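Section 7: Setting Up Your Employer Account on Cuvar

Last revised 22/05/2021

Welcome, and thank you for choosing Cuvar to help you find your next housekeeper, line cook, front desk clerk or night manager. This section takes you from your very first sign-in to a live job posting, and we've tried to write it the way we would explain it if you called us on the phone, so please forgive us if we go on a bit. If your account was moved over from the old Sirwood job board, skip ahead to step 4, as your company profile came along with you.

Before you begin

Have your business address handy, along with a work email you check often and a rough idea of the pay for the job. You can change nearly everything later (the exceptions are marked with a Caution).

Creating your company profile

1. Go to the sign-in page and choose "I'm hiring." The other button, "I'm looking for work," opens a job seeker account, and the two can't share one email address.

2. Type in your email and pick a password of at least 10 characters. We'll send you a confirmation link. It sometimes lands in the junk folder, so do have a peek in there before you ask for another one.

3. Fill in your company name as job seekers know it. If your guests call you the Kallonport Inn but your paperwork says something else entirely, use the Kallonport Inn here and put the legal name in the billing screen.

Caution: Your public company name can be changed only once after your first posting goes live. Please check the spelling twice.

4. Open the Locations tab and add each place where people will be working. Every location gets its own page, with its own open jobs listed on it, and you can add a few lines on parking, staff meals, bus routes and anything else that a person would want to know before driving out for an interview.

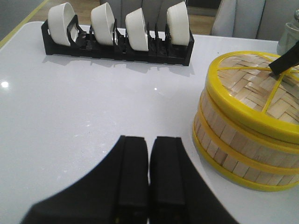
Note: A location stays hidden until it has at least one open job, so don't worry if you can't find it in the public search yet.

Posting your first job

5. Click "New posting" and choose a job title from the list. There are 1,626 titles in there, and typing the first few letters is a great deal faster than scrolling! If yours is missing, choose the nearest match and write your own wording in the Display Title box.

6. Enter the pay as a range or a single figure, then choose hourly, weekly or yearly. Check that last menu carefully, please. It starts out on yearly, and we have seen some very alarming dishwasher wages go by.

7. Write your description. Plain words do nicely: the hours, the duties, whether weekends are expected, and who the new person will report to.

8. Choose how you'd like to hear from applicants. You can have each application emailed as it comes in, or get one summary every morning. Busy places tend to be happier with the summary.

9. Click "Preview," read it all through once more, and then click "Publish." New postings usually show up in search within 2 hours.

Caution: Closing a posting also closes the message threads attached to it. Save any conversations you want to keep before you close it.

Seasonal postings

If you hire for the summer, you can write your postings in March and save them as drafts. Drafts never expire and don't count toward your plan. For employers on the Naidoo payroll add-on, the start date you enter in the draft carries over to the new-hire form, so it's worth filling in even if it may shift a little later on.

To add a coworker who can post jobs and answer applicants alongside you, turn to Section 8.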